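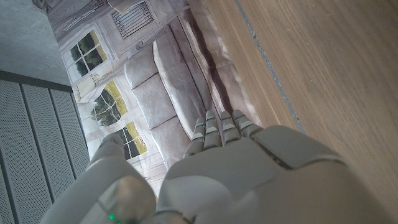 Equipment Review: The Bruron Wooden Worktable for Large Prints and Posters

Reviewed for the Paltetti Library Service by Jozef Van Loon, Furniture and Equipment

The Library Service lends large prints, posters and wall charts to schools and local societies. All of these items must be laid flat for checking before they go out and again when they come back. The tables used for this work at the Ultbridge branch had reached the end of their useful life, and the Service was asked to recommend a replacement that branches could order without further approval.

The Bruron was bought at the usual trade price of $1,503, delivery included. It was used by branch staff in the ordinary course of their duties for one full lending term. The manufacturer was not told that a review was planned and had no part in it.

Delivery and Assembly

The table arrives in two cartons. The top is already finished and needs only to be joined to its base. Two members of staff should be present, as the top is heavy and awkward to turn. The printed instructions are clear on the order of work but poor on the subject of the leveling feet, which are shown in one small drawing without any words. Our branch set them wrongly at first and the table rocked until they were adjusted.

One bolt was missing from the second carton. The supplier sent a replacement by mail and made no charge. Branches should check the contents before signing for them.

Surface

The wooden top is the best feature of the Bruron. Heavy paper lies flat on it, and curled sheets can be held with ordinary fabric weights. During the term, 277 items were checked at the table, and no damage to any of them was traced to the surface. The front edge is rounded, so that a long sheet may hang over it for a short time without creasing.

The finish marks more easily than we would like. A damp cup left a pale ring that did not come out with the cleaner the maker supplies. Drinks are not permitted in the checking area, and this rule should be posted where visitors can read it. 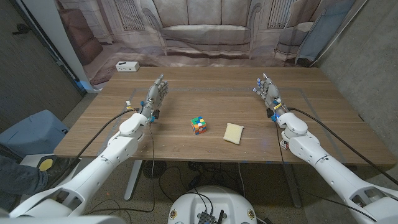

Comparison with the Garcia Table

The Ultbridge branch also has the use of a Garcia folding table, bought some years ago for $200. It is a sound product for its price and remains suitable for book sales and public events. It is too narrow for most posters, however, and the center fold leaves a ridge under thin paper. Staff who had worked at both asked to keep the Bruron for all checking work.

The Garcia is much easier to store. The Bruron does not fold, and a branch that needs its floor clear for evening meetings should measure the room carefully before placing an order.

Height and Comfort

The standard height suits standing work. Shorter members of staff found it tiring to reach the far side of a full poster and preferred to walk around the table. A lower base can be ordered at no extra cost, though the choice must be made at the time of purchase. Stools were tried and were found to be too low.

Rating

The Bruron is awarded 4 out of 5. A mark was withheld for the finish and for the instructions. It is approved for purchase by any branch with a permanent checking area.
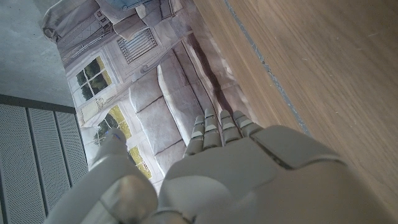
ULTBRIDGE, May. Following publication of the review, Ludger Tiedemann of the Purchasing Office has confirmed that the Bruron will be added to the approved furniture list. Branches should use the standard order form and write the base height in the notes box. Orders without a stated height will be returned. Old tables may be offered to other branches through the internal exchange page before they are thrown away.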